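March 2019

Open day at the Widska automation hall in Clundcombe. Notes written up the same evening, mostly from the pages I filled on my knee in the canteen. The drive was 59 miles each way and the parking lot was already full when I got there, so I left the car behind the tile warehouse and walked back along the service road.

Sign-in was slow. Visitor badge 1,842, which I assume is a running number and says nothing about the day. They handed out safety glasses at the door and took them back again at the foot of the stairs, where a second person said they were needed only on the machining side. I had come for the manipulation cells and went there first.

The hall is set up as workstations placed close together, each with its own arms and its own table. I had expected fences. The cells run at reduced speed with force limits, and the stops are within reach of the person at the table. I asked what the speed limit was and got two different answers from two members of staff. I wrote down neither.

The talk before the demonstration was given by the project lead for Perrin, the name they use for the whole picking program: arms, grippers, control software and training procedure. It ran longer than the schedule allowed. Points I want to keep:

- The gripper is a two-finger linkage type. Fingertip pads are treated as consumables. They are replaced on a fixed count of cycles, with no inspection step, and I think that is wasteful. The answer was that inspection costs more than the pads.
- The camera rides at the wrist, so its view turns with the wrist. Anyone reading the picture on a monitor has to get used to a room lying on its side. The software has no such trouble.
- Calibration between camera and gripper is redone at the start of each shift. They claim 2 mm repeatability after that. No load was stated, and I didn't get a chance to ask.
- Grasp attempts are logged whether they succeed or fail. The failures are kept and sorted by cause. This was the best slide of the talk and it was up for the shortest time.

Then to the floor. The task was items in an open cardboard box, which sounds trivial and is not. The walls limit the approach angle, the flaps move when touched, and the inside is dark compared with the table. A depth sensor looking into a box from the side loses a good part of the near wall. I have had the same trouble at work with the Fodberg feeder, where the bins are at least rigid. Cardboard is worse in every respect except price.

I stood near the end of the table for most of it. The arms are white, the grippers black, the pads green on the outside with a dark rough face toward the work. I'd like to know what that dark face is made of. Cabling runs along the outside of the arm, strapped, with slack left for the wrist. I would have routed it differently, but they change grippers often and outside routing makes that a short job. 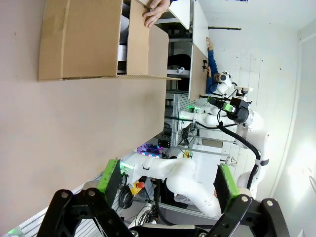 Perrin would be more use to most shops if it came without the arms, according to one visitor, who had evidently priced the whole package and did not care for the total. The grasp planner and the failure log were the parts worth paying for, and any decent arm could be hung on the end of them. The project lead replied that the planner depends on knowing the arm's force response at low speed, and that they had tried it on other hardware with poor results. The visitor asked how poor. The lead said the numbers were not ready to be shown. It went no further than that, and the group moved along.

My own view falls between the two. A planner tied to one arm is a hard sell to a plant that already owns four makes. On the other hand, I have spent enough time on adapter plates and mismatched controllers to believe that the trouble is real.

I went back later, when the crowd had thinned, and asked about light. They don't control it. The hall lamps are whatever they are, and the pale walls throw glare at some positions. They say the training data covers it. I asked how much data. The answer was 200 hours per task family, with the box tasks counted as a single family. Whether a box with its flaps up and a box with its flaps taken off belong in the same family was, I gathered, a matter of some argument in the building.

Also asked about the emergency stops, since ours are wired in a single chain and theirs did not look to be. Each station has its own yellow stop box with the red button, and there is a separate hall stop by the stairs. Pressing a station stop leaves the neighboring arms running. I understand the reason, but I would not want it where the reach of one arm overlaps the next. The risk assessment apparently covers the overlap. I asked for a copy and was given an email address.

Lunch was soup and a roll. Skipped the machining side entirely, also the panel on staffing.

Things to follow up:

- Write for the risk assessment, station stops and overlap.
- Ask for the pad material and the cycle count between changes.
- Measure flap deflection on our own cartons. We have never done it and we quote a clearance as if we had.
- Try sorting the Fodberg failures by cause for one month. We log them all under a single code at present.
- Find out whether the next open day, in October, includes the two-arm work. The leaflet says so on one side and leaves it off the other.

Home after dark. Returned the badge by mistake with my parking ticket still clipped behind it.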